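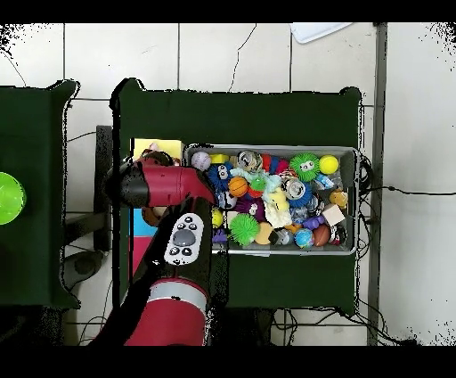
Why does the planner ask for a pre-grasp pose when the grasp pose is already known?

The grasp pose is a point where the fingers are nearly touching the object and often nearly touching the table. Almost every path into that point passes through something. A pre-grasp pose is placed a short distance back along the approach axis, in free space, so the long motion can be planned with full collision checking and the short motion can be run as a straight line with a different set of rules.

Course handout 6: From segmented cloud to executed grasp
Prepared by the course staff, March 16, 2026

These notes cover the software between the point cloud and the joint controller. Calibration was covered in handout 5 and is assumed to be done. The code is in the Grernetell repository, and the node names below match the launch file.

6.1 The pipeline

The Grernetell stack has four nodes. The perception node publishes a list of object hypotheses, each with a point set, a centroid and a confidence. The grasp node turns each hypothesis into candidate grasps. The planner, Patwary, returns a joint trajectory or a failure code. The executive decides what to try next and is the only node allowed to send a trajectory to the arm.

Keep that last rule. In the November session two groups let the grasp node publish directly to the controller to save a round trip, and both ended up with two trajectories competing for the same arm. The controller accepts the most recent command, so the arm stopped on one path and started on another with a velocity jump at the join.

6.2 Flat objects and cluttered bins

The lab uses two kinds of workspace: single blocks on a table, and a bin of mixed toys. They fail in different ways, and the parameters are not shared.

For a flat block on a table, segmentation is easy and contact is hard. Plane removal takes out the table, and what is left is a thin slab of points. If the plane threshold is too large, the slab goes with it. If it is too small, patches of table survive and get clustered as objects. Set the threshold below half the block height, then look at the residual cloud before going further. The grasp itself has very little vertical margin. The fingertips must go below the top face of the block without reaching the table, so any error in the plane height goes straight into the grasp.

For the bin, the balance is reversed. There is usually some object with plenty of vertical room, but segmentation is poor. Euclidean clustering merges anything that touches. Plush toys have no sharp boundary in depth. Crushed cans return missing depth where the metal is shiny, and one can often appears as two or three small clusters. The bin walls are a further source of false objects; crop to the inner rectangle of the bin, using the bin pose and not a fixed box in camera coordinates.

Clusters with fewer than 70 points are dropped. With the current voxel size this removes most can fragments, and it also removes small blocks that are mostly covered. Covered blocks come back once the objects on top have been taken out, so the loss is acceptable.

6.3 Grasp candidates

For each cluster the grasp node samples up to 500 antipodal pairs. A pair is kept if the following hold:

The distance between the two points is less than the maximum finger opening, minus the clearance parameter.
The line between the points lies inside the friction cone at both contacts.
The swept volume of the fingers, from pre-grasp to grasp, contains no points that belong to another cluster.

The third test is the expensive one and is run last. In a full bin it rejects most candidates. Students often respond by lowering the clearance, which does raise the number of survivors. It also raises the number of grasps where one finger lands on top of a neighboring object. Try sampling more approach directions first.

Spheres need separate mention. Every pair through the center of a ball is a valid antipodal pair, so the score is flat and the sampler picks among them by noise. Add a term that prefers the approach direction closest to vertical. Without it the selected grasp changes from one frame to the next and the executive never settles.

Normals on plush surfaces are unreliable. The estimation radius can be increased for high-curvature clusters, but this smooths real edges on blocks too. Store the radius per cluster.

6.4 Planning with Patwary

Patwary plans in joint space with a sampling planner, then shortcuts and time-parameterizes the result. The call takes a start configuration, a goal pose and a collision scene. Build the scene in this order:

1. Static geometry: table, post, floor, anything bolted down. This is loaded once from the cell file.
2. The bin, as five boxes (four walls and a bottom). Do not use a single solid box, or every goal inside it will be reported as in collision.
3. The remaining point cloud, as an occupancy grid.
4. The target object, removed from the grid.

Step 4 is the one most often forgotten. The symptom is that free motions succeed and every final approach fails with code 311, goal in collision. If you see 311 on every candidate, check the target removal before changing any tolerance.

The arm must also be filtered out of the cloud. When it reaches across the table, its links cover part of the workspace and are seen by the camera as a large connected object. The self-filter projects the link meshes at the measured joint angles and deletes points inside them, plus padding. Two things go wrong here. If the joint state and the cloud have different timestamps, the filter removes the wrong region and leaves a shell of robot points behind. If the padding is too large, it removes objects lying close to the arm. Use the interpolated joint state at the cloud timestamp, and raise the padding only after that is in place.

Objects hidden behind the arm are a separate problem. The filter cannot restore them; it can only leave unknown space. Patwary treats unknown cells as occupied during transit and as free inside the approach corridor. Do not change the transit setting. For detection, take the cloud with the arm at the observation configuration, and keep the last good estimate for any object that becomes hidden during a motion. Mark such estimates as stale. The executive should not choose a stale object as a target, but the planner should still avoid it.

6.5 The final approach

The segment from pre-grasp to grasp is a Cartesian straight line, interpolated and solved by inverse kinematics at each step. Seed each solve with the previous solution. If any joint moves more than the step limit between two points, reject the segment. A large jump means the solver has switched branches, and the elbow will swing even though the tool path looks straight on the screen.

Speed on this segment is limited in the Rokel driver, and the limit applies to tool velocity. The driver also watches motor current and stops the arm if the filtered value passes a threshold. The default is set high for free motion. During approach, lower it through the service call and restore it after the lift - the restore belongs in a cleanup block so that it runs when the approach fails as well.

6.6 Logging

All runs are written by Tumholm, which records messages from the four nodes along with joint states. Each attempt gets a row with the target cluster, the selected grasp, the planner code, the gripper width after closing and the outcome. Gripper width after closing is the cheapest success check available: a width at the mechanical minimum means the fingers closed on nothing. It does not separate a thin object from a miss when the object is thinner than the dead band, so confirm flat blocks with a second cloud after the lift.

The reference log for this handout holds 2375 attempts over both workspaces. Use it for exercises 1 and 2. It was recorded with an older voxel size, so the cluster point counts cannot be compared with your own.

6.7 Exercises

1. Replay the reference log with the third candidate test turned off. Plot the change in surviving candidates against the number of clusters in the bin.

2. Find the attempts with code 311. Separate those caused by a true collision at the goal from those caused by incomplete target removal. State the rule you used.

3. Delay the joint state by a fixed offset and run the self-filter on a moving arm. Report the smallest offset at which leftover robot points form a cluster large enough to be kept.

4. Write an executive policy that chooses the next target in the bin. It should prefer high confidence, avoid stale estimates and give up on an object after repeated failures. Describe what it does when every visible object has been given up on.

Submit plots and code through the repository. For exercise 4, include the Tumholm log of one complete bin.

Last updated: March 16, 2026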